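Shop floor notes: the cable rule, and a few others we should have had sooner

So September was the month I finally sat down and wrote up our bench rules. I've been promising this since spring, and a bunch of you at Weerakoon and over at the Botier site have been asking for something you could print and tape to the wall. It's 2 pages. I wanted one. Sorry!

Most of it is stuff you already do. Keep your coffee off the robot table. Know where the stop button is before you power anything up (point to it out loud if you're new, I still do). One person has the controls, and everybody else keeps their hands back until that person says clear. If you bumped the arm, say so, even if it looks fine, and we'll rerun the joint check before the next session. No hard feelings, I bumped it twice in August.

The part that got the most back and forth was cables. The old rule just said "route cables safely," and you can drive a truck through that. The new one says any cable that runs off the wrist gets enough slack for the full turn of the last joint, and the loop gets looked at with the arm in its farthest reach, because a loop that behaves in the park position can do something very different out over the table. Slow jog first, whole range, eyes on the cable the entire time. If it catches on anything, stop and reroute before you run a single task. Same goes for any appliance within reach. Check the arm's path against its corners and knobs, and then check the cable's path too, which I skipped for months.

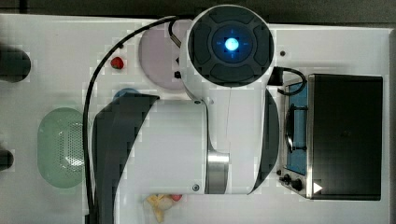 The kitchen table setup from overhead, with the wrist cable looped down the left side and the toaster oven on the right.

Next up, props. We've run 885 kitchen trials on the Flidatby project so far, and I went back through the notes on the ones that got thrown out. A lot of them came down to a table that didn't match the sheet. A bowl too close to the base, a plate turned up where it shouldn't be, that kind of thing. So now there's a layout sheet for every task, and whoever resets the table initials it. Anything that isn't on the sheet comes off before the run. Small round stuff like the strawberry goes down last so it doesn't wander while you're placing the bigger pieces.

Appliances stay unplugged unless the task sheet says otherwise. I got some grumbling on that one and I'm keeping it. If your task needs power, write it on the sheet and get a second person to sign.

Speed limits are the same as before, with one change. After any change to the wrist or its wiring, the first 12 runs are at the reduced setting. It used to be 8 and people kept losing track, so there's a tally box on the sheet now.

The Cokeser bench folks have a slightly different version since their table is taller, so please don't swap sheets between rooms. Printed copies are in the tray by the door. Scribble on them if something's wrong or confusing and drop them back in the tray, I'll go through the pile before the next newsletter.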